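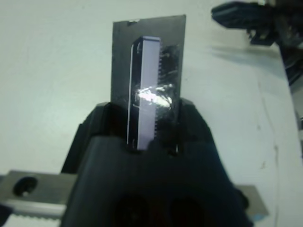 Flat plate upright between the fingers, wrist view. Glare across the middle.

February, Geleck trial, bench notes

Picking up from where I left off before lunch. We have the Geleck two-arm kit on a 30-day evaluation from Firkemeo and I want the packing task finished before we write anything to them. Arms went through homing at 2:15 with no faults. Loaded the Oneo task file again from scratch because the saved copy still had the old table height in it.

Wrist view first. Exposure was on auto. Anything glossy blows out and the edge finder loses the line it's supposed to follow. Fixed exposure is in the camera menu under Advanced, two levels down, and the manual has it on the wrong page. Set it by hand and wrote the value on the inside cover of the binder.

Finger pads are the standard ones from the kit. Firkemeo also sells a softer set, not included in the trial. I would like to try those on thin parts before deciding. Grip force is at 36 on their scale, which has no units anywhere in the documentation. I asked. 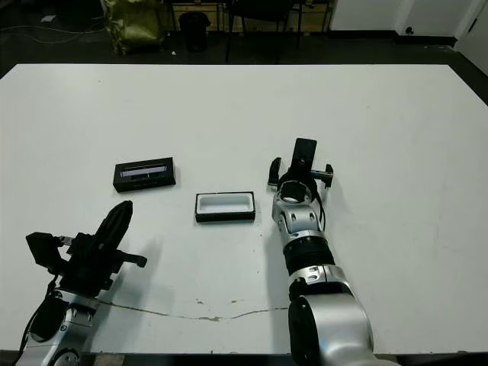
Task layout next. The Oneo software wants every part given a start zone, and the zones can't overlap even by a hair or it refuses to save. I drew mine on the overhead view. The open tray with the white lining got the middle zone and the closed box got one to the left of it, so each arm has a side to work from. Zones can be copied between tasks but not rotated, a silly gap at this price. The kit is 2205 a month on the lease Firkemeo quoted, support included, and for that I expect a rotate button.

Speed is capped at 60 percent for now. Giuliana wants it left there until she has signed off on the stop distances, and I have no argument with that. The arms are smooth at this setting. The left one has a little overshoot at the wrist when it comes in from high up – I can feel it with a finger on the table but it doesn't show in the logs.
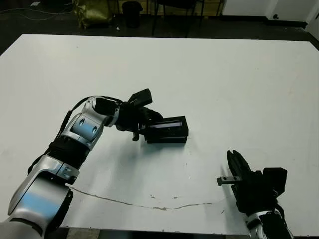 Handling the small boxes

Approach height matters more than I expected. Come in low and the finger meets the side wall of the box before the jaw is square to it. I raised the approach point and added a short pause before closing. The pause is a separate block in Oneo, easy to miss in the list.

The box is black and the fingers are black, so the overhead view is poor at telling you where one stops. For setup I ended up trusting the wrist view and my own eyes. Muriithi sell a ring light that fits this wrist. Asking them for a price. 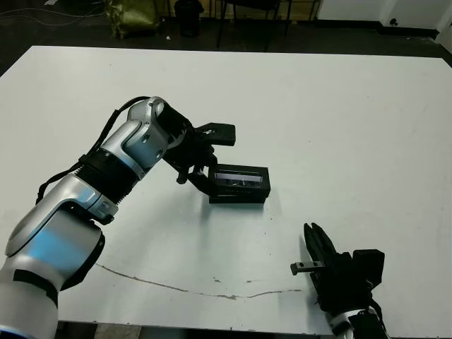 Giuliana Zapata

Read the above and adding mine. Stop distances are half done, right arm still to go. Please keep the cap where it is.

On the box: set it down long side forward, as it is here, and keep it that way for all the runs. If we turn it between runs we can't compare them. I'd also park the right hand a bit farther out while the left is working. There is room, and the planner gets slow when both are near the middle.

The brown line across the table should be masked in the overhead view before anyone tunes the edge finder again. Masks are saved per task, so it has to be done in the packing file and in the calibration file.

Open with Firkemeo: units for grip force, price of the soft pads, whether zone rotation is planned. I'll send those today.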